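October, bench notes, late afternoon

Started on the shape blocks for the Skement sorting set after lunch, once Linnea and I had finally stopped arguing about the board. She wanted a plain painted tray, I wanted the maple cutting board I've been hanging on to since spring, and I won because mine was already in the room. It's a nice board! The strips go from pale to a slightly darker tan and the colors of the blocks sit well on it (I was worried about the yellow, but the yellow is fine).

Today's question was which shapes to keep and which colors to give them. Gwendolyn's note from last month says kids sort by color first and only get interested in shape once they're bored, so she wants colors that repeat across shapes. I've come around to that. Red and green each get a star and a cylinder, blue gets the triangle prism and the cube, and yellow gets the heart plus whatever we settle on for its partner. I keep calling it "the other yellow" and we really need to decide.

Notes on the pieces, mostly for Blažena, who'll be redoing the files:

The crosshatch on top of the cylinders I'd leave exactly as it is. It gives your thumb something to find. The green star has a fine grid on it and I like that too, though Myrtle thinks it'll collect crumbs. She may be right, she has three kids and I have a cat.

Stars are the awkward ones. Put two of them close together and the points get into each other's space, and then you're picking up one and nudging the other. I'd take a little off the points, or round them. Gülizar tried a rounder star on the Jela set a while back and said it started looking like a flower, so go easy.

The heart stands up on its point as long as you set it down with some care, and everybody who walks by wants to knock it over. I vote we flatten the tip just a hair. The triangle has no such problems, it's the best behaved shape we've got.

Weight: I put the whole draft set with its bag on the kitchen scale and got 573 grams. Under the limit Prieto gave us for the mailer, so we have a bit of room if we want a second heart.

Then I spent far too long on grouping. My first idea was one big heap in the middle, which is how the old Tretthorpe set was shown, and it looks like a spill. Splitting them reads much better: reds and greens bunched up near the front on the left, blues and the heart over to the right farther back. You get the color families right away and there's still plenty of bare wood between them. Linnea says it looks like two teams that aren't speaking. Fine by me.

To do:
Blažena, star points and heart tip, please, both in the same revision if you can
Decide the other yellow (a cylinder is my pick, cheap and easy)
Oil the board before it gets any drier
Ask Gwendolyn if 18 months is still the bottom age for the next try-out, the box draft says 3 years and those can't both be right
Find the lid to the blue bin, it was under the sink last I knew

Stopping there, my tea's gone cold and Myrtle needs the bench.
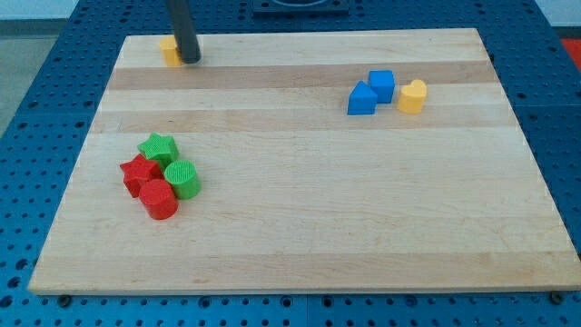

Draft set on the maple board, reds and greens in front, blues and heart behind.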